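Ticket 889 – Pavilion reservation shows open, date already approved by council
Category: Facilities calendar / permits
Status: Waiting on vendor
Opened by: Dayana Gallegos, Town Clerk's office
Assigned: Baltazar Arriaga

Dayana Gallegos
Council approved the Brondelley park pavilion for the library's lettering and crafts fair. Permit 342. I entered it in Skumiline same night, got the green bar, printed the permit. Public calendar still shows the whole day open. Two people have called asking for it. Need this fixed before someone pays the deposit online.

Baltazar Arriaga
Looking. Which browser? Also is it the pavilion only or pavilion + kitchen? They're separate items in the new setup.

Dayana Gallegos
Both. Motion says "pavilion and kitchen, fee waived." Edge. Tried it on the front counter computer too, same thing.

Baltazar Arriaga
OK so permit 342 is in the back end, status Approved, fee 0. Calendar block is not there. Tried:
– republish calendar, no change
– cleared the site cache, no change
– opened and re-saved the permit. Error 736, "event listing incomplete"
Never seen 736 before. Opening a case with Skumiline.

In the meantime I put a manual hold on the date so the online form wont take it. Calendar will say "Unavailable" with no event name. Ugly but safe.

Dayana Gallegos
Thank you. Council member Lozano already asked why the fair isn't on there. Told him it's being worked on.

Sosina Derese
Library here. Event listing might be my part? I sent the text for the town page already. Text again in case it got lost:

Lettering and Crafts Fair, Brondelley park pavilion. Free. Tables for brush lettering, bookbinding and paper cutting. Kids welcome with an adult. Bring an apron.

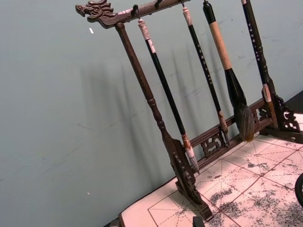

Brush rack with dragon head

Baltazar Arriaga
Got it, uploaded. Text shows fine in the preview. Re-saved 342, still 736. So not the text, or not only the text.

Heard back from Skumiline, tech named Moller. Says 736 comes up when the fee is zero and there's no waiver code. February update made the code required but the field is hidden unless your login has finance rights. Mine doesnt. Dayana's doesn't either.

Dayana Gallegos
So every fee waiver since February is like this??

Baltazar Arriaga
Possibly. Pulled a list, 9 permits with zero fee and no code. Most are past dates. Going through the upcoming ones by hand, holds on all of them till this is sorted.

Iraís Lozano
Finance. I can see the field. What code do you want on it? I have COUNCIL and NONPROFIT and one that just says AGUIRRE, no idea.

Dayana Gallegos
COUNCIL. It was a vote. Minutes are in the shared folder, 2026-08-23, item under new business.

Iraís Lozano
Done on 342. Saved with no error.

Baltazar Arriaga
Confirmed, calendar block is up, pavilion and kitchen both, event name shows. Took my manual hold off. Sosina pls check the wording on your end.

Sosina Derese
Looks right except "papper cutting." Was that me?

Baltazar Arriaga
Me. Fixed.

Still open: Moller to say if the waiver field can be turned on for clerk logins. Iraís doing the codes on the other permits, Dayana sending her the minutes for each. Leaving 889 open until that's finished. Don't enter new waivers without copying Iraís.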